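The Patience of Small Tables

18 February 2018

When Ona Baranauskienė began to study how robots learn to pick things up, she bought two tablecloths. It was the first purchase of the project, and the accountant asked her about it twice.

Her question was simple to say. If a person shows a task with a gripper held in the hand, and no robot is present at all, can a robot later repeat this task in a room it has never met? Many laboratories record such lessons on a clean gray bench. Baranauskienė wanted kitchens, bedrooms, and tables where somebody had eaten breakfast.

Her group, Revisura, works on two floors of a former school. The study is called Wundine, and its first results were shared with colleagues this winter. In it, 24 people recorded 300 short lessons with thin and flexible objects: cables, laces, strips of cloth. A camera on the tool sees what the fingers see, and the program called Negi learns from these pictures how the hand should move next.

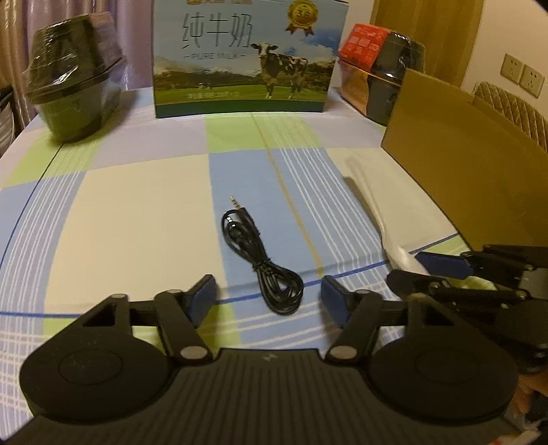 A coiled audio cable between the blue finger pads of a handheld gripper. Cables are among the hardest objects in the study.

A cable is difficult for a reason any of us knows from our own pockets. It has no fixed shape. A cup looks like a cup from each side, but a cable lies differently every time it is put down, and the program must decide where to close the fingers. If it takes one loop, the others may follow or may stay.

For the test, the team prepared 300 trials on a robot arm, with the same kind of fingers, on tables which did not appear in the lessons. One version of Negi had learned only from recordings on a plain bench. It completed 107 of them. The version that learned from the home tables did clearly better, although both had received the same number of lessons.

"We expected that the mess would disturb it," Baranauskienė told me. "I had even prepared my explanation."

Her present opinion is that a crowded table teaches the program what to ignore. Tedum, a smaller group that repeated part of the work with shoelaces, saw the same direction but a weaker effect. Baranauskienė thinks their rooms resembled each other too much. Tedum does not agree, and the two groups will compare their recordings in April.

There remain failures which she shows without embarrassment. The arm sometimes grips the shadow of a cable. Transparent plastic confuses it, and on striped cloth it can follow a stripe with great confidence to the end of the table.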